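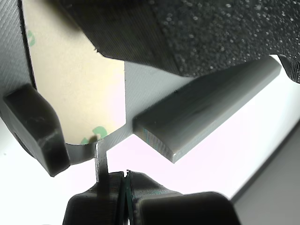

Release Liner to Be Sorted Separately at Flarkonbridge Recovery Plant

Apr 8, 2024

The Flarkonbridge materials recovery plant will begin accepting used release liner as a separate grade in May, following a trial in which 1404 kilograms of the material was collected from local businesses and repulped. Release liner is the backing sheet that protects an adhesive until it is applied. It is found behind shipping labels, floor decals, bandages, weatherstripping and mounting pads, and it is discarded at the moment the product is used. Most of it carries a very thin silicone coating that lets the adhesive come away cleanly. The same coating makes the sheet a problem in an ordinary paper mill. Tan paper backing of the kind still stuck to a pad beside a gray 3D-printed panel, with green marks printed on it, looks much like plain brown paper to a person at a sorting belt and is often thrown in with it.

The trial was run by Vuorinen, which operates the plant, and Mondumico, a paper converter that makes molded inserts and core board. It covered 16 sites, mainly label printers, packing halls and sign shops. Each site was given closed sacks for liner and asked to keep out label offcuts, tape and anything with adhesive still on it. Sacks were weighed at pickup and again after hand sorting.

Contamination was the main variable. Sites that apply labels by machine produced clean liner in continuous rolls, and these went to the pulper with no further sorting. Sites that apply labels or pads by hand produced short pieces, folded or crushed, often with unused labels attached. At two of the sign shops the material was mixed with plastic film liner to such a degree that whole sacks were rejected.

"Paper liner and film liner come off the same bench and go into the same sack unless somebody has put up a second one," said Kauko Lindqvist, process engineer at the plant. "Tearing a corner is the quickest test. Film stretches first, and the paper goes straight across. We have put that on the bin label."

The two types cannot be treated together. Film liner is usually polyester or polypropylene and has to be sent to a plastics processor. Paper liner is usually glassine, a dense and highly pressed paper, or a clay-coated kraft grade. Some kraft liner also has a layer of polyethylene on one or both sides to keep it flat in damp air. Polyethylene-coated grades were accepted in the trial but took longer to break down, and the plastic had to be screened out as reject.

Mondumico processed the paper in batches at a water temperature of 55 degrees Celsius. At lower temperatures the dense glassine fibers did not separate fully, and undispersed flakes remained on the screen plates. A surfactant was added to detach the silicone, which was then removed by flotation along with part of the printing ink. Logos and cutting marks printed on the back of the liner caused no difficulty in the brown grades. In lighter grades they left a slight tint, and those batches were directed to core board.

Fiber from the trial was blended with recovered corrugated board at up to 50 percent by weight. Sheets made at the highest ratio met the converter's own requirement for burst strength. Water absorption was slower than in the reference sheet, which the company attributes to silicone residue. Gluing tests on core board were acceptable with the standard starch adhesive. A second adhesive, used on the molded line, bonded poorly and will not be used with the blended stock.

Hermine Hollenstein, who manages recovered fiber purchasing at Mondumico, said the quality of the fiber itself was better than expected. "Liner base paper is made from virgin pulp, mostly bleached, and it has been through one use. Compared with mixed paper it is long and strong. The cost is in collection, and in the bales we have to send back."

Under the new arrangement, Vuorinen will pick up liner on existing cardboard routes. Businesses may use sacks or strapped bundles. Rolls must have the cardboard core left in and the loose end taped down. Loose pieces must be bagged. No minimum quantity has been set, but a site with less than one full sack at pickup will be passed over until the next round. Bales at the plant will be stored indoors, as wet glassine sticks together in blocks that the bale breaker cannot open.

The service is limited to business customers. Household liner will continue to go in residual waste. According to the operator, the amounts per home are too small to sort, and the pieces fall through the first screen with the fines.

The plant has installed a near-infrared unit supplied by Soltska on its secondary belt. The unit separates paper from film but does not reliably detect silicone on paper. Hand checks will therefore remain in place on incoming sacks, with one operator assigned to the liner bay during deliveries. Lindqvist said a different sensor setting had been tried on polyethylene-coated kraft and had given too many false rejects to be useful at normal belt speed.

Bin labels and a sheet of accepted grades are available from the plant office. Customers who took part in the trial will be moved to the new route automatically and should return any unused trial sacks at their next pickup.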